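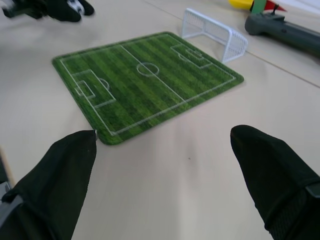 卓上サッカー用のマットとミニゴール

メサレル卓上ゲームクラブについて

メサレル(Mesalell)は、ボードゲームと卓上スポーツゲームの貸し出し、販売、教室運営を行っている会社です。1980年に、駅前の文具店の二階で始めた小さな貸し棚が出発点でした。当時の棚には将棋盤と囲碁盤、それに輸入もののすごろくが並んでいただけで、料金は一晩ごとの後払いだったと聞いています。

現在の代表はエルシー・トレバスキスです。創業者から店を引き継いだとき、貸し出し帳はまだ手書きでした。帳面は今も事務所にあり、古い会員の方が見たいとおっしゃればお出ししています。

事業の内容

貸し出し
会員向けに253点のゲームを用意しています。貸し出し期間は13日間で、次の予約が入っていなければ一度だけ延長できます。返却されたものは、駒、カード、説明書の枚数を確認してから棚に戻します。部品が足りないときはご連絡しますが、木製の駒であれば店で作れることが多く、その場合は実費のみいただきます。

教室
子ども教室と大人教室があります。子ども教室は小学生が対象で、順番を待つこと、負けたあとに盤を片づけることも時間のうちに含めています。勝敗表は貼り出していません。大人教室は夜の開催で、初めての方には最初の二回、同じゲームを続けて遊んでいただきます。一回目はルールの確認だけで終わってしまうことが多いためです。
教室の担当はアフィア・ラーリーです。学童保育の現場で長く働いたあと入社し、教材づくりも受け持っています。説明書の訳し直しも彼女の仕事で、店で貸し出している輸入ゲームには、原文とは別に一枚にまとめた日本語の手順書を付けています。

学校・施設への出張
図書館、児童館、高齢者施設などにゲームをお持ちします。机の高さや部屋の広さによって向くものが変わりますので、お申し込みの際に机の寸法をお知らせください。車いすの方がいらっしゃる場合は、盤の向きを変えやすいものを選びます。音の出るゲームは、図書館では原則として使いません。

自社製品
2種類のゲームを作っています。「クルテン(Clulten)」は石を積んで陣地を分ける二人用のゲーム、「ザカリア(Zakaria)」は四人までで遊ぶ市場のゲームです。どちらも教室で試しながらルールを直してきました。ザカリアは第三版で得点の計算を簡単にしています。旧版をお持ちの方には、新しい得点表を無料でお送りします。

店舗と倉庫

店舗は創業時の建物の一階に移りました。入って左が販売、右が貸し出しの受付、奥が教室です。教室のない時間帯は、奥の机を会員の方に開放しています。飲み物は持ち込めますが、ふたの付いたものに限らせてください。
大型のゲームと出張用の道具は、ウルケックス(Urkex)と呼んでいる別棟の倉庫に置いています。店頭にないものは倉庫から運びますので、前日の夕方5時までにご予約ください。

修理と引き取り

箱の角の補修、盤の反り直し、カードの差し替えをお受けしています。他店で買われたものでもかまいません。盤の反り直しは湿度の影響を受けるため、梅雨どきは通常より長くお預かりします。
使わなくなったゲームの引き取りも行っています。部品がそろっていなくても構いません。状態のよいものは貸し出し棚に加え、残りは補修用の部品として使います。買い取りではありませんので、代金のお支払いはありません。

会員について

会員登録は店頭で受け付けています。中学生以下の方は保護者の方とお越しください。年会費は5月に更新となり、途中で入会された方は月割りで計算します。会員証をなくされた場合は、お名前と電話番号で確認のうえ再発行します。

カテゴリー:会社案内/ゲームの貸し出し・教室

お問い合わせ|個人情報の取り扱い|© メサレル All Rights Reserved.|ページの先頭へ戻る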